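Bonbridge Front Office – Gallery

The Bonbridge office moved in July, and this page covers the shared front room, which most of us pass through several times a day. The room does three jobs. It is the print corner, the meeting table and the place where people wait for a desk to come free. Yu-na Cheon drew up the layout and Siham Ait Brahim handled the orders and the movers.

The tables came first. We wanted wood tops with rounded edges, because the old square ones were hard on hips and on bags. Ah-rin Lim found a set through Clevari that was being sold off after a showroom closed. The whole order, with delivery, came in at up to 2,000 dollars, depending on how you count the two tops we sent back.

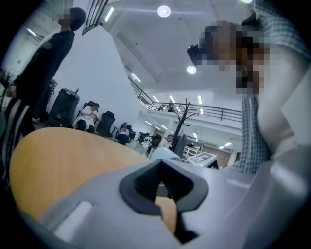 Getting people to stand at the table was part of the plan. Short questions get settled faster on your feet, and the chairs can stay by the wall for anyone who has a longer wait. Jae-hoon Woo asked for more floor space on that side and got it by giving up a filing cabinet.

Printing
The printer stands against the wall, where the cable run is shortest. Paper is kept in the hall closet – please do not stack reams on top of the machine. The door code for the closet is the same as before the move.

Seating
Black office chairs, all from the old office. Five were repaired over the summer with new casters from Ots, at a total of 274 dollars. If a chair sinks when you sit down, put a strip of tape on the back and leave it by the door. Salamatu Akpalu collects them at the end of the month.

Walls
White, two coats. Yu-na had a pale green in mind for the long wall, and the sample card is still in her drawer. We may come back to it in the winter.

Table care
Wipe with a damp cloth and dry it right away. No spray cleaner. Rings from hot cups can be rubbed out with the paste in the Zonis tin under the sink, going with the grain. Ask Ah-rin if you have not done it before.

Costs so far
Paint and filler came to 497 dollars. The chair repairs are listed above, and the movers were paid out of last year's budget. Siham has the receipts in the blue folder.

Still to do
A second coat hook rail, a clock, and a better lamp for the hall. Jae-hoon is measuring for the rail. Suggestions for the clock can go to Siham before the next order is sent.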